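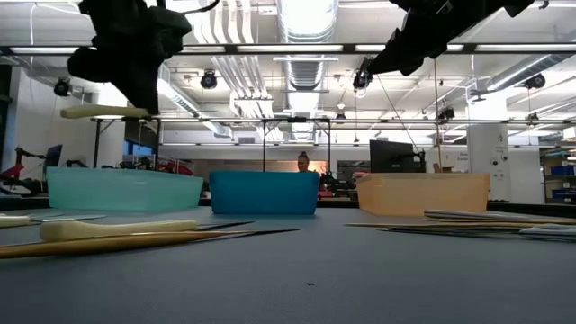
4. Setting up the sorting station

The Sondo label printer must already be connected before you begin this section (see section 3). If the small lamp on its front still blinks, go back and finish that part first.

4.1 Create your categories

1. Open the Nolluneck kitchen inventory program and choose Stock, then Categories.
2. Press New and type a short name. Names longer than one word are accepted, but on the label they will be printed smaller.
3. Choose a color for the category. The same color can be used two times, but the program will show a warning.
4. Press Save. The category appears in the list on the left side.

Note: The program comes with 3 categories which cannot be deleted. You can rename them.

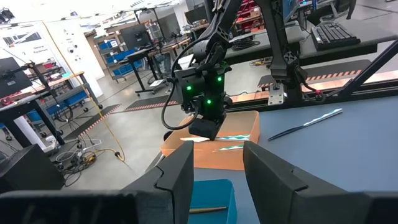
4.2 Enter the first count

The first count is the longest one, so please plan a quiet time for it, for example after 3 p.m. when lunch service is over. Two people work faster than one – the first reads, the second types.

1. Choose Stock, then First Count.
2. Select the category and type the quantity of each item. Press Tab to go to the next line, not Enter. Enter will close the count.
3. Leave the line blank if you do not know the quantity. Do not write zero, as the program will then put the item on your order list.
4. When all lines are filled, press Close Count.

Caution: After Close Count the numbers can only be changed by an administrator.

A license of the basic type holds up to 1,216 items. If you reach this limit the New button becomes gray.

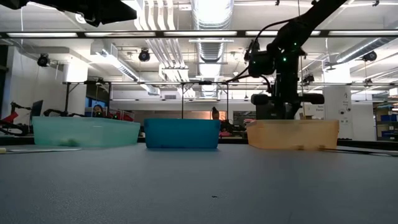
4.3 Print the labels

1. Load the roll with the shiny side up and close the cover until you hear the click.
2. Choose Labels, then Print All. A roll has 165 labels.
3. Let the labels rest for 2 minutes before you stick them. The ink can smear.

Stick labels on the outside only, on a clean surface. Labels of the type Zendale are safe for the dishwasher. The paper ones are not, and they leave glue which is difficult to remove.
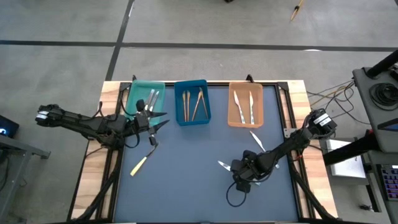 Section 4 written by Skye MacLeish, MacAulay Documentation. Last revised in May.

4.4 Set the reminder for recount

1. Choose Settings, then Reminders.
2. Select weekly or monthly. For cutlery and small tools monthly is enough in most kitchens.
3. Type the e-mail address of the person who will do the recount and press Test. If the test message does not arrive, look in the spam folder before you call support.

Note: Reminders are not sent while a count is open.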